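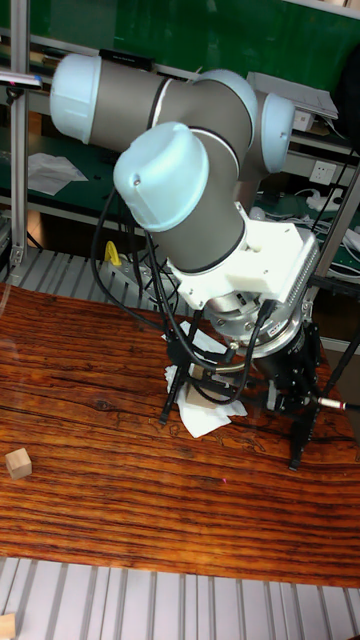

Second week of sorting the toy shelf for the Kaltandale playroom and I have reached the wooden blocks. There are more of them than I remembered. I do them on a glossy tabletop because crumbs and grit show up on it straight away. A crumpled white tissue is all you need for a first wipe, and a small light wooden cube is a good size to start on. Leave a bit of space between the clean ones and the ones still to do or you lose track.

Method, as several people asked. Dry tissue first. Then a cloth wrung out in warm water with a drop of washing-up liquid. Then a dry tea towel. Don't soak them. I soaked a set in September two years ago and the grain came up like a doormat.

Wiebke Wiegand asked about vinegar. I've used it, half and half with water, on the ones that smelled of cupboard. It did help. The smell of vinegar went by the next morning.

Pencil marks: ordinary rubber. Felt tip: fine sandpaper, going with the grain, and accept that a faint patch will stay. Biro I have never got out fully.

Count so far is 141 blocks from the big tub, with 14 put aside for sanding. Most of those have a chewed corner. 2 were split and have gone in the kindling.

The old Wegener box has lost its lid so that set is going in a drawstring bag. Henrike Ackermann is sewing it out of a pillowcase. If anyone in Mundumholm has a spare lid, about the size of a tea tray, I'd take it.

Mixed sets. I gave up keeping them apart years ago. Sort by size, small cubes in one bag, anything longer in another. Children tip them all out together anyway.

Upendo Urio says her lot want the plain ones and leave the painted ones in the bag. Same in our house.

Oil or no oil? I don't. Wanda Jasińska rubs hers with beeswax once a year and they do look nice. Too many here for that.

Drying now on a rack by the window, turned once after lunch. They go back on the shelf tomorrow if they feel dry at the ends. The ends take longest.

Next job is the jigsaws. Pray for me.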